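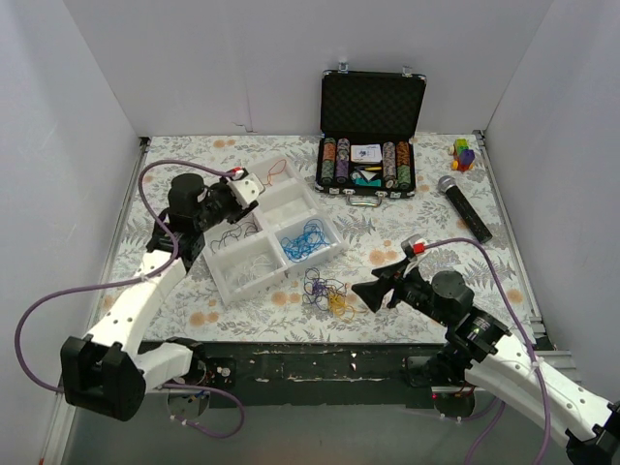 Compartment organizer

A compartment organizer is a shallow container divided by fixed or removable walls into small open sections. It is used to keep minor household articles apart from one another, among them thread, string, buttons, fasteners and beads. Organizers of this type are made in wood, metal, card and plastic. Translucent plastic is common where the user wishes to see the contents from the side.

History

Divided trays were long supplied with sewing tables and writing desks. The maker Gautier listed a lidded tray for haberdashers in a catalog of 132 pages, and the workshop at Rurken produced a similar article in tin. Molded plastic versions followed. The Godik pattern, with two columns of compartments, was sold chiefly to schools and sold 400 units in its first September.

Arrangement

Compartments may be equal or graded in size. A two-column layout suits a narrow drawer and allows the tray to be reached from either long side. Thread and thin string are usually wound into loops before storage, as straight lengths tangle with neighboring items. Many users leave one or more sections empty – a practice recommended in the Drernora household manual for articles still to be sorted.

Sorting is generally done on a cleared table. A plain covering makes small articles easier to find, while a printed cloth may conceal loose thread. Rigid organizers are washed by hand and dried before refilling.

Collections

The Drernora Museum of Domestic Goods holds 1,191 divided trays and boxes, of which almost 40 are on permanent display. The collection was cataloged by Ludivine Pruvost, whose classification by number of columns remains in use at the museum.

Reading time: 2 minutes

Print this article
E-mail this article

Related articles
Button box
Drawer divider
Haberdashery
Sewing table
Thread winder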